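The Walinero road had been closed at the river since lunchtime, and by four o'clock Santosh Nautiyal had drunk three cups of coffee in the bus depot at Cumgate and learned more than he ever wanted to know about the Bravoline timetable. A truck had gone over on the bridge, the woman at the window said. Onions, mostly. The driver was fine and sitting on the guardrail with a blanket, and the onions were in the river, and there would be no bus until somebody with a crane came from Okoro.

"When will that be?" he asked.

"When it's here," she said, kindly enough, and gave him a mint from the dish.

He had 55 dollars, a gift for his sister wrapped in newspaper, and a phone with two percent left on it, and he used the two percent to call her. She had been cooking since morning, he could hear the pans. He told her about the onions and she laughed so hard she had to put the phone down on the counter, and he stood there listening to her kitchen, the tap running and the radio going, until the phone gave up and he was back in the depot with the mint in his cheek.

It was the driver who came over then. He was a broad, slow man with his sleeves rolled up, and he had been sitting by the door with his cap on his knee all afternoon, as patient as if he had been paid to wait, which he supposed he was. His name was Lộc Cao. He had driven that road for nearly 300 months, he said, and then he stopped and worked it out on his fingers and seemed a little shocked by the answer.

"My cousin lets a room," he said. "Over the tire shop. It's clean, and she won't charge you if I ask her in the right way."

"What's the right way?"

"I carry up her groceries." 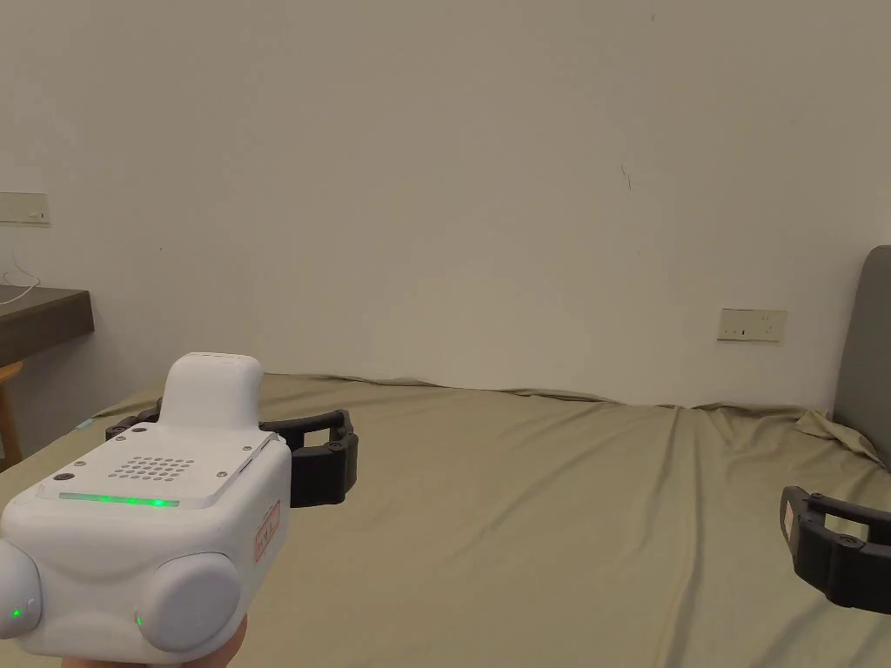
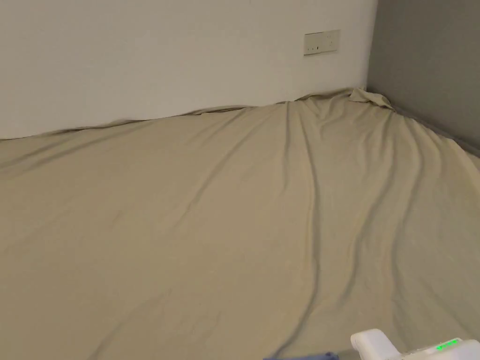
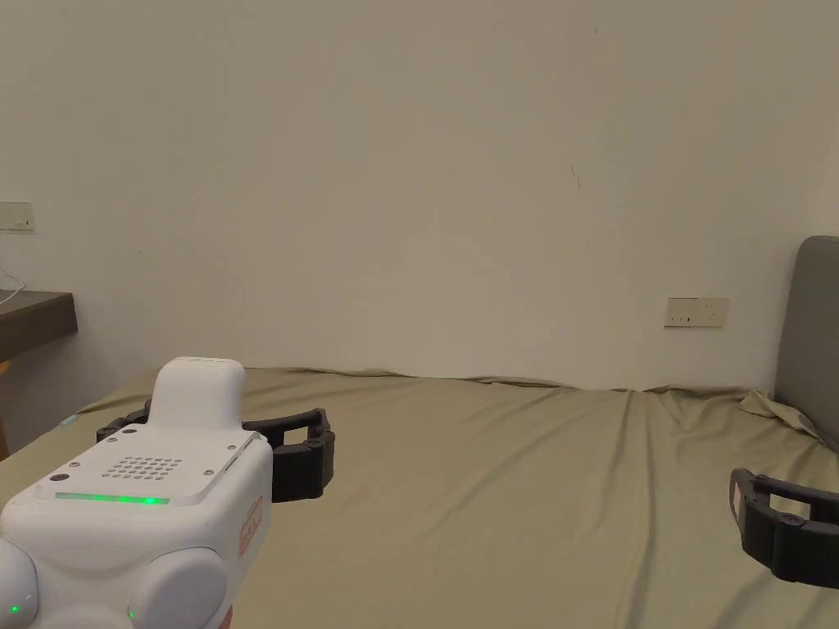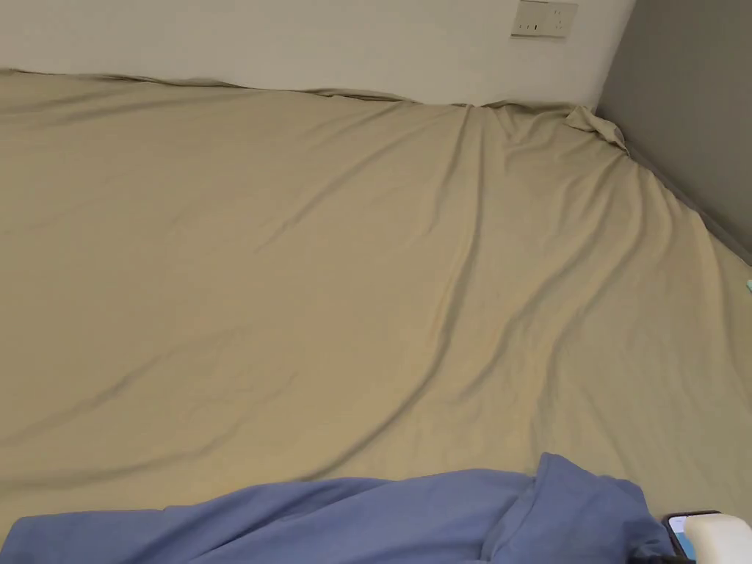
The room over the tire shop

So they carried up her groceries, the two of them, four flights with a sack of rice and a crate of oranges, and the cousin stood at the top telling them to mind the paint. She fed them soup afterward. She wanted to know all about the truck, and whether it was the same bend where the school bus had slid in December, and Lộc said no, that was the other side, by the quarry, and they argued about it in a comfortable way while Santosh ate. He had been traveling since before dawn and he felt the soup go all the way down to his feet.

He didn't sleep much, all the same. He lay and listened to the trucks changing gear on the hill and thought about his father, who had driven too – coal, in the old days, and later furniture – and who used to come home after a bad crossing and sit in the yard for an hour before he would come in to supper. Their mother never called him. She just left the porch light on and moved his plate to the back of the stove. Santosh had been a grown man with a car of his own before it occurred to him that his father had been frightened, out there in the yard, and was waiting until it passed.

In the morning there was a knock, and it was Lộc with his cap on.

"They've got one lane," he said. "We go first, before the trucks."

There were six of them on the bus. It was hardly light. Lộc took the bridge at a walking pace with his window down, and when they came to the bent place in the rail, he lifted one hand off the wheel and touched the brim of his cap, and put the hand back. All along the bank below, caught in the reeds, were the onions, hundreds of them, and a boy in rubber boots was wading in with a bucket.

"Could you stop?" Santosh said. "Just past the bridge. My sister will never believe me otherwise."

Lộc looked at him in the mirror for a while. Then he put on his blinker, though there wasn't another car for miles, and pulled over.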